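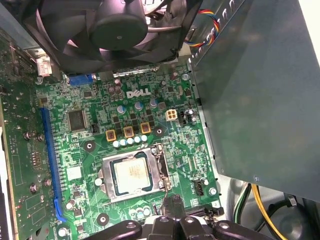

How to bring an old office desktop back to life (cheap version)

Writing this up quick because I keep getting asked and I keep typing the same thing out. You have an old office tower, it's slow, you want it usable for homework or bills or whatever. Two hours, maybe less. Most of that is waiting for a progress bar.

What you need

- Phillips screwdriver, medium
- Can of air, or a soft clean paintbrush
- A SATA solid state drive, the small one. I used a Zastach, 149 for the pair on sale, one for mine and one for my sister's
- Memory, if you're short (see below)
- USB stick, 16 GB or bigger
- Thermal paste, only if the fan noise bugs you
- Somewhere to put screws. Egg carton, muffin tin, anything with cups

Before you open anything

Copy your files off. All of them. Desktop folder too, people forget the desktop folder. Browser bookmarks, export those. If you have old tax stuff in some program from years ago, open the program and export from inside it, don't just copy the folder and hope.

Write down the model number from the sticker on the case. Look up the service manual. It tells you what memory fits and how many drive bays you get. Saves a return trip.

Then shut down properly. Not sleep. Pull the power cord, hold the power button for a few seconds, touch bare metal on the case. Ok.

Dust

Take it outside if you can. Side panel off, short bursts of air, can upright or it spits. Hold the fan blades still with a finger while you blow, dont let them spin up. Get the fins under the fan, that's where the felt lives. Vents on the front panel too. And the power supply from the outside only - do not open the power supply, ever.

I did mine in the kitchen the first time. Don't.

Memory

8 GB is the floor these days, 16 is comfortable. Check what's in there before you buy. Old machines take DDR3 or DDR4 and they are not interchangable, the notch is in a different place. Clips open, stick in straight, press both ends until it clicks. Harder than you'd like. If it boots to beeps, take it out and reseat it. Nine times in ten that's all it is.

My spare sticks came out of a bin at Kozma, the used parts place, and one was dead. Test them one at a time.

The drive

This is the one that matters. If you only do one thing do this.

1. Find the old drive. Two cables, one flat and thin for data, one wider for power.
2. Unplug both. Pull on the plug, not the wire.
3. Slide or unscrew the drive out.
4. New drive goes in the same bay. It's smaller, so you want an adapter bracket. I used a Vallier one, fits fine, the screws it came with were junk so I used the old ones.
5. Same two cables back on.

Keep the old drive in a drawer for a few months. You will want something off it.

Clone or start clean?

Start clean. Cloning copies ten years of crud onto your nice new drive. Only clone if there's a program you can't reinstall. Make the installer USB on another computer, plug it in, turn on, tap the boot menu key (F12 on a lot of them, check the manual), pick the USB.

If it doesn't see the new drive go into the BIOS setup and see if that SATA port is turned off. Mine was.

Did it work

Timed mine with the phone, power button to a browser I could type in. Before, 386 seconds. I made toast. After, 41. Didn't touch the processor.

Few things after

- Run updates until there's no more updates. Takes ages. Let it.
- Turn off startup programs you don't use
- Set the clock. If it keeps going wrong the coin battery on the board is flat, CR2032, any drugstore
- Set up a backup this time. I use a Dreretti external, plugged in once a month

When not to bother

If it only takes 4 GB max, skip it. Same if you see fat or leaking capacitors on the board, or it shuts off by itself after 5 minutes even with the dust out. Recycle it and put the money toward a refurb.

Edit in May: fixed the bit about the bracket, and yes you can leave the old drive plugged in as a second one. Wipe it first. After you've checked the drawer thing.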